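Drotlow Home
Bedding / Comforters / Ereden Comforter

Ereden Printed Comforter

Sizes: Twin, Double, Queen, King
In stock, most colours. King in olive is backordered, see note at bottom.

The Ereden is our everyday comforter. Medium weight, printed on the front, plain on the back, made to be slept under and sat on and dragged to the couch. Not a show piece. If you want something crisp that stays where you put it, look at the Nair coverlet instead, it's flatter and a fair bit heavier.

Ereden doesn't sit crisp. Goes soft and rumply after the first few washes and stays that way. We like it. Some people iron it, please don't, the fill goes lumpy under the heat.

The details

Shell: cotton, 400 thread count
Fill: recycled polyester, box stitched
Weight: all-season, leaning warm
Loops: 4, one at each corner, for tying into a duvet cover
Wash: cold, gentle
Dry: low, with a couple of dryer balls or clean tennis balls
Bag: comes in a cotton drawstring bag, handy for storage

Colours and prints

Olive Orchard. Green ground, orange and pale blue in the print. Our best seller by a long way.
Harbour Stripe. Navy on off-white, narrow stripe.
Plain Oat. No print.
Plain Slate. Grey, a bit bluer than it looks on most screens.

Prints are cut from the roll as it comes so the pattern won't land in the same spot on every comforter. If you're ordering two Twins for side by side beds they will not be mirror images of eachother. Sorry, can't match them on request, we've tried.

What people put with it

The Orchard print looks busy on the swatch card and then gets along with nearly everything once it's on a bed. Pale blue pillowcases are the easy one. A mustard throw, also easy, picks up the warm side of the print. Patterned sheets fine too, blue and white especially. We'd been telling customers to keep the bed skirt plain and we've stopped saying that, a black and white print underneath looks great.

It's also a decent surface for laying clothes out the night before. Dark trousers show up well against the green, easy to see what you've got. Lint is the usual story, brushed cotton and wool will leave some behind, smooth fabrics hardly any.

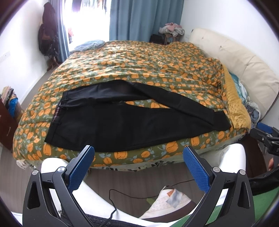

Getting the drop right

Measure your mattress before ordering, depth included. Newer mattresses are deep and a comforter that covered the old one may come up short at the sides. Lay a tape from the bottom edge of the mattress on one side, up and over, down to the bottom edge on the other. That's your minimum width. Add 4 inches if you want it to cover the top of a bed skirt.

At the foot you want enough to fold over the edge and hang a little. If you tuck it in it'll pull away from the pillows by morning, so go up a size if you're a tucker.

Between sizes? Go up. Nearly all our exchanges are people swapping for the bigger one.

With a padded headboard: leave a hand's width at the top or the comforter bunches up against it. Same down the side if the bed is pushed in against something upholstered. Blankets and spare bedding always end up stuffed in that gap anyway.

Washing

Queen and King need a big drum. If yours is a compact front loader take it to the laundromat, really. Crammed in tight it won't rinse properly and the fill clumps.

Cold water, half the detergent you'd normally use, no fabric softener. Colours hold up well, the orange fades a touch in the first year if the bed is right by a sunny window. Flip it end for end now and then.

Dry low and slow. Pull it out part way, shake it, put it back. Then hang it over a door or railing for a few hours, the middle holds damp longer than you'd think.

Don't dry clean.

Also in this range

Nair coverlet. Flat weave, heavier, made to lie smooth.
Fander throw. Dotted plush, soft, comes in mustard, rust and charcoal. Sheds a little in the first wash so do it on it's own.
Ereden shams. Sold in pairs, same prints. Plain Slate shams are sold out until April.

Shipping and returns

Orders in by 11 a.m. go out same day, Tuesday to Friday. Weekend orders go out Tuesday. Allow around 8 business days for the North and for rural addresses.

Returns: unwashed, unused, in the drawstring bag. Put it on the bed and have a look, that's fine, just keep the pets off it and don't sleep under it. We pay the postage on exchanges for size. Colour changes are on you.

Faults: loose stitching, fill leaking, a mark in the print, send us a photo and your order number and we'll sort out a replacement. Keep the tag with the batch number if you can.

Common questions

Can I use it inside a duvet cover? Yes, use the corner loops.

Is it warm enough for winter? In a heated bedroom, yes for most people. Cold sleepers put a Fander over top.

Does it come as a set with the pillowcases? No. Shams only, sold separately.

Is the back printed? No, plain cream on all prints.

Does it smell out of the bag? A bit, from the packing. Hang it for an afternoon.

Backorder note: King in Olive Orchard ships when the next roll is cut. You won't be charged until it leaves us. Cancel any time before then by replying to your order email.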